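I bought a used laptop for my mother-in-law last month and I learned some things, so I write them in a small thread. Maybe it helps a person who is also looking for a cheap one.

First, the shop. It is Piltbridge, the refurbished place near the bus station. They also sell online but I wanted to touch the keyboard before I pay. The man who served me, Ruairí Quinlan, was patient with all my questions and I had many.

The laptop is a Ladier with a 14 inch screen. It cost 182 pounds with the charger. The new ones I looked at were more than double this, and for reading emails and looking at knitting patterns I did not see the reason.

Please check the battery before anything else. I asked for the battery report and it said 82 per cent of the original capacity. Ruairí told me that under 75 they change the battery before they sell. I do not know if every shop does this, so ask.

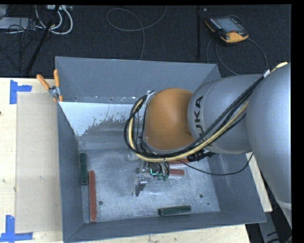
2 min read

Next, the memory. This one has 8 GB and it is enough for her. There was a cheaper Ladier with 4 GB on the same shelf, and I opened six tabs in the browser to try it. It became very slow. The difference in price was small, so I took the better one.

The keyboard was a surprise for me. It had the British layout, but one model beside it had stickers over a Spanish layout, and the stickers were already lifting at the corners. If you buy online, look for the word "stickered" in the description. It is often at the very end.

About the charger. Mine came with one from Mastari, not the original from the maker. It gives the right power and it does not become too warm, but the cable is short. She must sit close to the socket, or on the left side of the sofa.

The webcam is poor. In the evening her face is grey and a little bit blurred. In daylight it is acceptable. We talk on Thursday after dinner, so I put a lamp behind the screen and now I can see her properly.

Somebody asked me about the sound. It is thin. She uses the old Farías speaker from the kitchen, connected with the normal audio cable, and she is happy with it.

One more number, for those who like numbers. The report also showed how many hours the machine was switched on before: 1,241. I was told this is low for an office laptop. I cannot confirm it, I have nothing to compare.

The guarantee is 12 months but the battery is covered only for three. This was written on the back of the receipt in small letters. Read the back also.

I will write again in August if something breaks. For now it is working well, and she has already changed the background to a picture of her cat.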